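Print this page
E-mail this page

Section 4: Positioning the Vavness handling kit at the workcell

4.1 Before you start

This section covers floor marking, bench set-up, hand covering and the first handling trial for the Vavness two-arm kit. It assumes the base unit has been unpacked and charged as described in Section 3. Plaltonden supplies the arms, hands, wrist modules and covering material. Benches and floor tape are supplied by the customer.

Two people are required for steps 4.2 to 4.4. One operates the pendant and the other works at the bench. The person at the bench carries the enabling switch.

CAUTION: Do not reach across the bench while the arms are enabled, even at teaching speed.

4.2 Marking the floor

1. Clear the floor on the operator side of the bench. Low-pile carpet tile, vinyl and sealed concrete are all suitable. Loose mats are not.
2. Drive the base to its working position and apply the parking brake.
3. Lay floor tape at each corner of the base. Yellow or white tape is acceptable. Press the tape down with a roller and trim any lifted ends.
4. Run the base out and back in three times. If it stops outside the marks on any run, repeat the wheel calibration in Section 3.
5. Route power and network cables away from the wheels. Leave enough slack for the base to leave its marks without pulling on a connector.

Note: The marks are a visual aid for the operator. The controller does not read them.

4.3 Setting up the bench

1. Use a rigid bench with a flat top. Stainless steel is preferred where moulded parts are handled, as it wipes clean and does not mark them.
2. Set the front edge of the bench 300 mm from the front of the parked base.
3. Check the top with a level in both directions and adjust the feet.
4. Place the workpieces within reach of both hands. Keep tools, bags and cartons to the rear.
5. Where overhead lights produce strong glare on the bench top, run the exposure routine from the Vision menu before teaching any grasp.

Clear plastic parts need more care than opaque ones. The depth estimate can settle on whatever lies underneath, and the hand will then close too low. Teach the grasp on a moulded edge and set the closing speed to Slow.

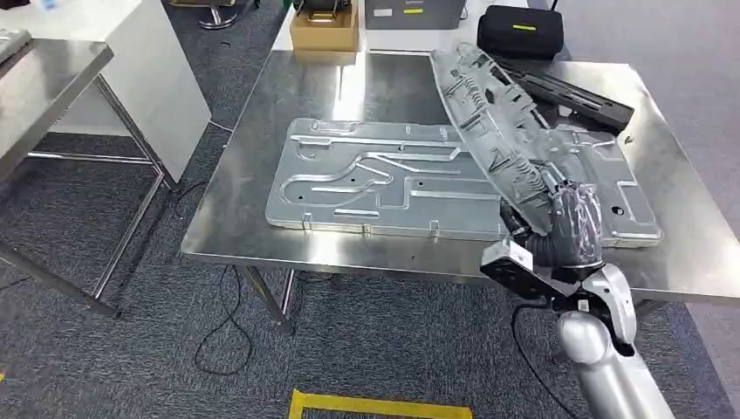

6. Set the grip force. Start at 8 N for thin-walled mouldings and increase it one step at a time until the part no longer slips when lifted.
7. Lift the part clear of the bench and hold it for five seconds. Inspect the gripped edge for whitening or cracks.
8. Save the grasp under a name that includes the part number. Unnamed grasps are erased at shutdown.

CAUTION: The grip force limit is stored per hand. Copying a grasp from left to right does not copy the limit.

4.4 Handling soft and fibrous items

The Jirnov software option adds a grasp mode for fabrics, pile and similar materials. It uses the wrist camera for the approach and finger current for contact.

1. Select Soft Item in the Grasp menu.
2. Limit wrist speed to 225 mm/s. At higher speeds the wrist image smears and the approach may be rejected.
3. Approach from above with the fingers open.
4. Close until the contact indicator turns solid, then lift slowly. 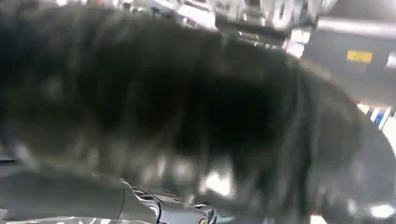
5. If the contact indicator flashes, open the hand, back off and repeat the approach from a different angle.
6. After each session, check the finger joints for trapped fibres. Remove them with tweezers or low-pressure air. Do not use a blade near the finger covers.

Note: When the material fills the camera view, the controller holds the last valid position and relies on finger current alone. This is normal operation and no fault is logged.

4.5 Covers and wrapping

Covers and sleeves reduce abrasion and keep fibres and dust out of the joints. They are consumables. Replace them every 400 operating hours, or sooner if they are torn.

1. Power down and fit the arm lock.
2. Wrap from the narrow end toward the body, overlapping each turn by half the width of the tape. Small wrinkles are acceptable on straight sections.
3. Leave joint seams, vents and sensor windows uncovered.
4. Remove the arm lock and move each joint by hand through its full range. Rewrap any section that binds.
5. Check that no cable is pinched under the wrapping or drawn tight at the end of travel.

CAUTION: Do not use cloth tape on the hand. Adhesive residue can foul the finger joints and is not covered by the warranty.
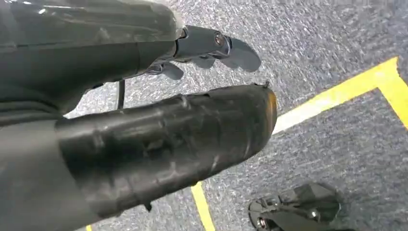
Can the arms be wrapped with tape bought locally?

Any smooth PVC tape without a cloth backing may be used on the arm sections. The hands must be fitted with the covers supplied in the kit.

4.6 Records

Enter the bench distance, grip force limits and cover replacement date in the commissioning sheet. Send a copy to the Petkov service desk, marked to the attention of Cornel Zamfir, before the first production run. Sheets issued before 24 September 2019 have no field for the Jirnov option. Write the option serial number in the margin.

Continue to Section 5, Teaching a two-handed task.

Print this page
E-mail this page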